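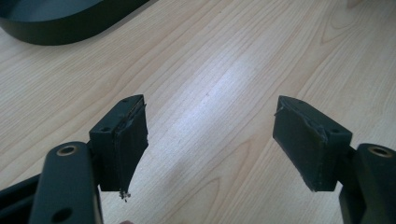 The table top, with part of the black tray. Pale patch in the middle is glare.

From: Janelle Gatchalian
To: Kiraro Tables & Chairs list
Subject: Re: [kiraro] Light table tops, oil or leave alone?

Hi all,

Thanks for the pile of replies, both on the list and off it. I'm going to answer Imani's message properly because she asked the most questions, and then I have a couple of my own at the bottom. Go get a coffee if you need one, I've been saving this up since breakfast.

Imani Boateng wrote:

> Janelle, before you put anything at all on that table, can you
> find out what's already on it? You said "no finish" in your first
> message but you also said water beads up for a minute before it
> sinks in, and those two don't go together in my experience. A bare
> top drinks water right away.
>
> Also, what does the color look like near a window? Mine was
> advertised as "natural" and it was natural with a white tint in it.
> I oiled over the tint and got a top that looked like a cheese
> sandwich. I lived with it for 11 months and then sanded the whole
> thing back, which I would not wish on anyone with a small
> apartment.
>
> Third thing. Is the tray staying? If the tray lives in one spot you
> will get a shadow under it. Mine had a perfect pale oval where the
> fruit used to be. Move it around from day one.
>
> And don't let anybody sell you the Kadomard stuff for this. It's
> fine on dark wood. On a light top it went yellow on me before
> summer was over.
>
> Imani

OK, so. What's already on it. I called the shop where I bought it (used, the place behind the bakery on Mokoena, some of you know it) and the man was very nice and had no idea. He said the previous owner "kept it nice." I did the alcohol trick somebody suggested, a cotton ball on the underside for a minute, and got nothing, no stickiness and no color on the cotton. Then I did the water drop again and timed it this time. It sat there 50 seconds and then spread. So you're right, it isn't bare, but whatever is on there is thin or mostly worn away. My money's on an old coat of wax, or possibly one of those matte water-based things that got scrubbed off over the years. It certainly looks matte. There's no shine to it up close, only that bright spot when the light comes in at an angle, and then the grain practically disappears and the whole middle goes white. Move your head a little and it all comes back.

Color near the window! I'm glad you asked because I'd been staring at it under the kitchen bulb and thinking it was all one beige. By day it's cream and tan in bands, and toward one side it warms up into a light honey. I love the honey part. I'd be very happy if the entire top looked like the honey part, and I know that's exactly the sort of thinking that leads to the cheese sandwich, so I'm trying to be good. I can't tell if there's a tint. Is there a way to tell without sanding? I thought of going at the inside of an apron with a bit of 220, where it'd never show, but the apron might not even be the same wood.

Somebody (sorry, I deleted the digest before I wrote your name down) asked whether it's solid or veneer. I don't know that either. The grain runs in long fine wavy lines, and in a couple of places it loops around into arcs like there was a knot close by. I've been told those loops are a good sign and I've been told they prove nothing. The edge has a banding strip glued around it, so I can't see the end of the board. If one of you knows a way to check that doesn't involve drilling, please speak up, because if it's veneer I'm not letting sandpaper anywhere near it.

Now the tray. Yes, the tray is staying. It's the black oval one with the raised rim, it was my aunt's, and it has been on every table I've ever owned. The floor of it is more of a charcoal once you get it in good light, with a bit of a sheen from being wiped down so many times. It holds keys, mail, a lemon, whatever. I do take the point about the shadow, though, and I had honestly never thought about it! On my old table it wouldn't have mattered, that one was so dark you could have left a tire on it. So the tray is going to travel. This week it's up in the corner, and I've put a note on the fridge to move it every time I change the dish towel. We'll see how long that lasts. The rim is nice and smooth but I haven't looked closely at the underside for grit, which I suppose I should do before I go sliding it all over a soft top. Do people stick felt on trays? I have a sheet of those little green dots from when I did the chairs, 20 of them, and I used six.

On Kadomard, thanks for the warning, I had a can of it in my hand at the store and put it back. I did try a dab of a wax a neighbor gave me, on the underside again, and it darkened the wood one shade and then pretty much went back overnight. I could live with that. What I don't like is the smell, it's like a shoe store.

A few people wrote to me privately to say just leave it alone and use placemats. I hear you. I'm not against placemats. But I have a kid who does homework at this table with markers, and a husband who believes a coaster is a suggestion, and a pale top with almost nothing on it is going to look like a map of the world by April. I want something between me and the markers.

So here's where I've landed, and please holler if any of it is stupid:

Wash the top with a barely damp cloth and a drop of dish soap, dry it right away, leave it overnight.

Test two things side by side on the underside, the neighbor's wax and a clear matte water-based finish. Leave both a couple of weeks and look at them in daylight, not under the bulb.

Whichever one stays closest to the plain wood wins. No oil for now.

My questions:

1. If it is old wax on there, do I have to get every bit of it off before a water-based finish will stick? And with what? I have mineral spirits but I've only ever used them on brushes, and I'd rather not learn on the good side.

2. Imani, when you sanded yours back, did the color come out even? Or were there patches where the oil had gone in deeper? I'm asking because if I do mess this up I'd like to know how bad the worst case is.

3. Does anybody still have the handout from the Grestasport swap, the one with the chart of finishes down the side? Mine got wet. I remember a column for yellowing and that's the one I need. A scan would be great, or even the plain list typed out in a message.

Also, whoever is looking for chair glides, I have six of the nail-in kind left in a bag and you can have them. Pick up from my porch any evening after 6, they'll be in the flowerpot without a plant in it.

I'll report back when the test patches have had their couple of weeks. Somebody remind me if I go quiet, I'm also supposed to be painting a hallway.

Janelle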